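Notes on collecting 700 demonstrations by hand

The policy Kristóf Fekete and I have been training since spring does one thing: it tidies a table. Put the small objects where they belong, leave the large ones alone, stop. The model side is ordinary and I won't spend much space on it. Most of the work went into the examples, and this post is a record of how those were gathered and which parts I would change.

The target was 700 usable episodes. We finished September with 691, and I decided the missing nine were not worth another trip.

An episode is one person with one hand-held gripper doing one short task from start to finish. The gripper has a camera on it, so the recording sees what the fingers see. Position comes from visual tracking on the same video, and finger width comes from the fingers themselves. There is no arm involved at this stage. The arm stays in the lab and gets the trained policy later.

Setup

The first 300 episodes were recorded at my own desk. They were clean, well tracked and nearly useless by themselves. A policy trained on them did fine at my desk and fell apart at Kristóf's, which is in the same building and has the same model of lamp. The obvious reading is that it had learned the desk. We froze that set, labeled it "home," and made a rule that all further recording would take place somewhere neither of us worked.

We kept a shared sheet with one row per session. Columns: place, operator, task, object list, lighting, start time, calibration file, notes. The notes column turned out to be the most valuable by far. When a batch trained badly, the cause was usually sitting there in plain words, along the lines of "sun came out halfway" or "changed grip after lunch."

Calibration

Do the calibration at the site. I skipped it once because the gripper had only traveled a short way in a padded case, and lost 22 episodes to it. The finger width readings had an offset large enough that the policy thought it was holding things when it was not. I tried to correct the offset afterward and got a result that looked right on a plot and behaved wrong on the arm. Those 22 went in the trash and are not part of the 691.

The routine now takes four minutes. Close the fingers fully, open them fully, repeat five times, then sweep the camera slowly over the work surface and back. The tracker needs that sweep to build its map. If the sweep is fast, the map is thin, and you find out when the path jumps sideways in the middle of a grasp.

Operator habits

Noémi Orbán recorded a little under half of the set and has a steadier hand than I do. Her paths are smooth, her grasps are centered, and her approach is nearly the same every time. Mine are slower and wander. We expected her data to be better, and for the first training runs it was. The mixed set beat both, though, and by a wider gap than the increase in size would explain. My guess is that the wandering supplies states the policy needs in order to recover. I have not tested that properly.

Two habits we had to train out of ourselves:

Hovering. People pause above an object before committing to it. A short pause is harmless. A long one teaches the policy that the right action above an object is to do nothing, and it will do nothing very patiently. We set a limit of one second and rejected anything longer.

Looking ahead. Toward the end of a grasp the operator is already thinking of the next object, and the wrist starts turning before the fingers have closed. On video this is easy to miss. In the width and rotation traces it is plain. I wrote a small filter that flags any episode in which rotation begins before the fingers stop moving, and it caught more of mine than of Noémi's.

Choosing places

We wanted varied tables, varied light and plenty of depth behind the table. The last one matters more than I expected. With a wall close behind the work surface, the tracker has little to hold on to beyond the surface itself, and a plain tabletop gives it almost nothing. Large open interiors work well provided nobody has a problem with you sitting there for an afternoon. Saturday mornings were the best slot we found.
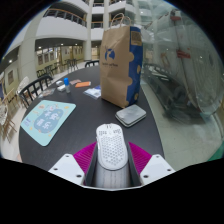
Glass is the exception. The tracker will happily pick up features in a reflection, and they move the wrong way when you do. Most of the time the outlier rejection deals with it. When it does not, the path bends gently, with no jump to flag, and the episode passes every automatic check we have. I ended up replaying each session recorded near glass and comparing the start and end positions of the gripper against a fixed point on the table. That took two evenings and removed a modest number of episodes.

Objects

A computer mouse is a good test object. It is rigid and has a clear front and back, so "put it down pointing the right way" is a real requirement and can be scored. Shells with holes in them are worth including alongside solid ones, as the texture changes a great deal with distance and the policy should not depend on it. Paper bags stay on the table as things to avoid. Early on we cleared them away before recording, and the policy that came out of that had no notion of a tall obstacle and drove straight through the first one it met.

We also stopped arranging the clutter. Arranged clutter has even gaps, and the model picks up on even gaps.

Remaining work

The held-out set is still too small and comes from places too similar to the training ones. Kristóf wants to split by place instead of by session, and he is right, but it means giving up some of our best recordings for testing. The sheet also needs a column for the finger pads. We replaced a pair partway through and I did not write down which session it was, so at the moment I am going through the videos looking for the change in wear. The filter script will go up once I have removed the hard-coded paths.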